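7.4 Loss of marker tracking and jaw position fault (code 38)

Applies to: Orness hand-held gripper pair, firmware 307 and later, used with the Mevau recording station.

Code 38 is raised when the station can no longer match the jaw position reported by a gripper to the position of its marker cube. Recording stops and the status lamp on the station turns amber. In most cases the cause is a cube that has shifted on its mount or a cable that has been pulled at the connector.

CAUTION: The jaws may close without warning while code 38 is active. Keep fingers clear of the jaws until step 3 is complete.

CAUTION: Do not clear the code from the station menu before the cube has been checked. A shifted cube gives wrong position data with no further warning, and a robot arm replaying that data may strike the table.

Before you start

Stop all replay on any connected arm. Ask other people to stay out of the arm's reach. Keep cables off the walking route to the station.

1. Put down any object held in the jaws.

2. Place both grippers on the table with the jaws pointing away from you.

3. Switch off jaw power at the station. Wait 20 seconds.

4. Check each marker cube by hand. It must not turn or rock on its mount. If it does, tighten the mounting screw and go to section 7.5 (Recalibration).

5. Look at the printed faces of the cube. Replace the cube if a face is scratched, lifting at a corner or marked with grease. Do not repair a face with tape — reflections from the tape can bring the fault back.

6. Follow the cable from each gripper to the station. Reseat both ends. Replace the cable if the sleeve is split.

7. Switch jaw power on and clear code 38 from the Faults menu.

8. Pick up the grippers and hold them over the table, jaws forward, with the cubes uncovered. Hold still until the lamp turns green. 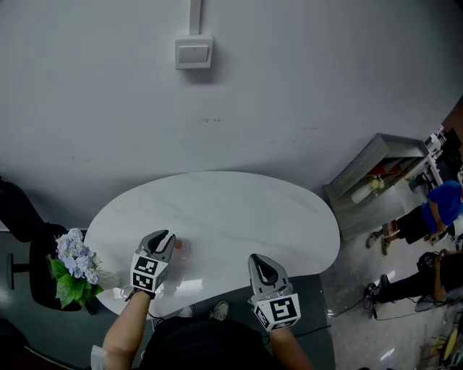

Figure 7-3. Both grippers held over the table, marker cubes uncovered.

9. Open and close each jaw fully, left gripper first. The jaw bar on the station screen must follow without jumping.

10. Make one short test recording with a light object. Do not use glass.

NOTE: Glossy table tops can reflect room lighting into the tracking camera. If the code returns only over one part of the table, dim or move the light and repeat from step 7.

NOTE: The left and right cubes carry different codes. If they have been swapped, the jaw bars respond to the wrong hand and code 38 returns at step 9.

If the fault returns

If code 38 appears again within 8 minutes, take the gripper out of use and label it. Save the fault log before switching off the station; the log is lost at power-down. Send the log and the gripper to Barbieri service, marked for Marisa Cirillo, with the firmware version written on the return form.

Recordings made between the last good calibration and the fault must not be replayed on an arm. Move them to the Held folder until section 7.5 has been completed.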